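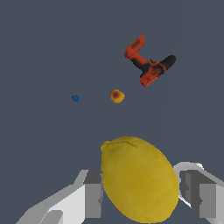
Zitrone, gelb und länglich, mit kleiner Kerbe in der Schale.

Innenraum putzen: Was taugen die Hausmittel?

Zitronensaft gegen Gerüche im Auto, das steht in jedem zweiten Forum. Ich bleibe skeptisch. Auf Kunststoff klebt der Saft, auf Leder hat Säure nichts verloren. Eine Schale Natron unter dem Sitz, über Nacht, brachte mir mehr.
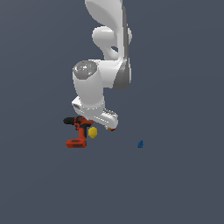

Von Bülent Kozan

Auch vom Cockpitspray Flikato für fast 40 Euro halte ich wenig. Es glänzt zwei Tage, danach sitzt der Staub wieder in den Lüftungsschlitzen. Ein weicher Pinsel und ein feuchtes Mikrofasertuch reichen. Fußmatten ausklopfen, dann erst saugen. Und den Innenraumfilter prüfen, bevor man Duftbäume kauft.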